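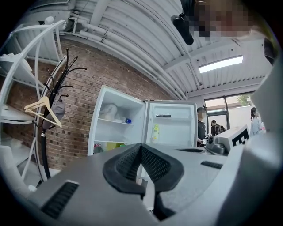 Como organizar a leitura pública de um livro publicado por conta própria

Quem publica sem editora costuma deixar o lançamento para o fim, quando os exemplares já estão em casa. Convém começar antes. O que segue serve para uma sessão pequena, de até 40 pessoas, numa biblioteca de bairro, num café ou numa livraria.

1. Escolha o espaço
Visite o local à mesma hora em que será a sessão. Verifique o ruído da rua, a luz e o número de cadeiras. Pergunte se cobram aluguer ou comissão sobre as vendas e peça a resposta por escrito. A livraria Cellano, por exemplo, cede a sala e fica com uma parte de cada exemplar vendido. O café Urnari pede apenas um consumo mínimo.

2. Marque a data
Evite junho se o público for de professores ou estudantes. O fim da tarde funciona melhor do que a noite para quem depende de transportes.

3. Convide um apresentador
Deve ser alguém que tenha lido o livro inteiro. Entregue-lhe um exemplar com quatro semanas de antecedência e combine a duração: 12 minutos chegam. Trudy Nepia, que apresentou o meu segundo romance, enviou-me as perguntas na véspera e isso poupou-nos silêncios.

4. Prepare os excertos
Escolha dois trechos curtos, de capítulos diferentes, que não revelem o desfecho. Leia-os em voz alta com um relógio à frente. Corte as frases em que tropeça – ninguém vai comparar com a página impressa. Imprima o texto em letra grande e numere as folhas.

5. Trate dos exemplares
Leve troco, duas canetas que não borrem e uma folha para registar as vendas. Peça a cada leitor que escreva o nome num papel antes do autógrafo, sobretudo se for um nome com várias grafias.

6. No dia
Chegue quase 40 minutos antes. Teste o microfone sentado e de pé. Ponha a mesa dos livros perto da saída, mas sem bloquear a passagem.

7. Depois
Agradeça por mensagem ao espaço e ao apresentador. Se recolheu endereços de e-mail, escreva uma única vez, com a ligação para comprar o livro e a data da próxima leitura, caso já exista.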